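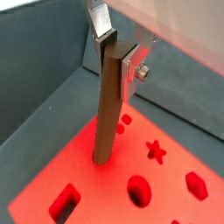

About Plellimus

Plellimus is a toy lending library in Basbridge. Families join, borrow toys and games, bring them back, and borrow others. We have been doing this long enough that a few of our first borrowers now come in with children of their own.

The library began in a spare room behind a shoe repair shop on Ansah Street. The first shelves held building blocks, a few wooden trains, and a dollhouse with one wall missing. Members signed toys out in a spiral notebook. When the shoe shop closed, we took over the front of the building as well, and we are still there. The old counter is now our returns desk, and the notebook is in a drawer under it.

Today 900 families belong to Plellimus. The collection stands at 2,000 items, from rattles to strategy games for teenagers. Most of our members live in town. Others drive in from the farms along the river and borrow enough to last them a month.

What we lend

Our shelves are arranged by what a child does with a toy. There is a section for stacking and sorting, one for pretend play, one for building, one for music, and one for riding and climbing. Board games and card games have their own room at the back. We put a suggested age on the label, but it is only a suggestion, and we will lend any item to any member apart from the ones with small parts, where we ask about younger children at home first.

We buy new when we can and take donations when they are complete and in good shape. We do not accept stuffed animals, water toys, or anything that has been recalled. If you are thinking of donating a large item such as a play kitchen, please call before you load it into the car. Floor space is tight, and in winter the climbing frames take up most of the back hall.

Puzzles are the hardest part of the collection to keep going. Each one is checked piece by piece when it comes back. A puzzle that is short one piece goes out with a note on the lid. When it is short two, it goes into the craft box.
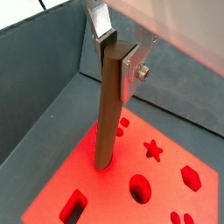
Heriberto Ñahui wrote to us in March to say that his family had stopped buying toys for birthdays and now gives a Plellimus membership to every new baby among the cousins. He added that he would like to see more games that can be played by two people of very different ages, and that the cooperative ones are always out when he comes in. We have ordered second copies of the most requested titles, and they should be on the shelves before summer.

Requests like this one shape a good part of our buying. There is a sheet at the desk where members can write down what they have been looking for. We read it before each order. We can't promise to buy everything on it, and we stay away from toys tied to a movie or show, which tend to be wanted by everyone for one season and then sit.

How membership works

A family membership costs 5 dollars a month. Each family may have up to four items out at a time, plus one puzzle. Loans run three weeks and can be renewed once by phone or at the desk, unless another member is waiting. Grandparents can be added to a family card or take out a card of their own.

We do not charge for ordinary wear. Toys are meant to be used, and paint chips and scuffed corners are part of that. If something breaks, bring back all the pieces, including the small ones. We can often fix it. If an item is lost, we ask for half of what it would cost us to replace, and we are happy to spread that over a few months.

Child care homes and preschools can join on a group plan. Group members may borrow up to twelve items and keep them for six weeks. The group plan includes the Zorkel Box, a set of matching items chosen around one skill, such as pouring, balancing, or telling a story in order. Each box comes with a single printed card of ideas for using it.

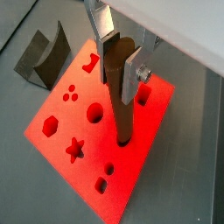
Cleaning takes up more of our working week than anything else. Every item is washed or wiped down when it is returned, then left to dry on racks overnight before it goes back out. Plastic pieces go through the dishwasher if they can stand the heat. Wood is wiped with a damp cloth and a mild soap and never soaked. Foam needs a gentler hand, and a bright piece such as the red-orange board on the gray tabletop is one we would do with a soft sponge, getting into the corners with a cotton swab. Long pegs like the dark brown one are cleaned separately from the board they go with and kept in a drawstring bag so they don't wander. Cloth items are laundered without scent. If your child has an allergy, tell us and we will look up what was used on any item you want to borrow.

Repairs are done in-house on a workbench near the back door. We replace wheels, restring beads, re-glue joints, and sew up costume seams. Anything we can't make safe is taken off the shelves and used for parts. Over the years we have built up a good supply of spare axles, knobs, and dice, and members are welcome to ask if they need one for a toy at home.

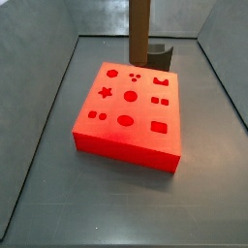

Sorting board with shaped openings.

Play mornings

The front room is open for play from 9:30 a.m. to noon on most mornings that the library is open. You don't have to be a member to come. Children need to have an adult with them, and shoes come off at the edge of the rug. Coffee is by the door. Please keep snacks at the low table near the window.

Twice a year we hold a sale of items we have retired from the collection. The last one cleared 100 toys before lunch. Money from the sale goes toward new stock, and whatever is left over at the end of the day is given to families who ask for it.

Visiting us

We are on Ansah Street in Basbridge, two doors down from the post office. The ramp is on the side of the building facing the parking lot, and the side door is wide enough for a double stroller. Returns can be left in the covered bin by the ramp after hours, but please bring puzzles and anything with batteries to the desk.

New members can sign up in person. Bring something with your current address on it. Signing up takes a few minutes, and you can borrow the same day.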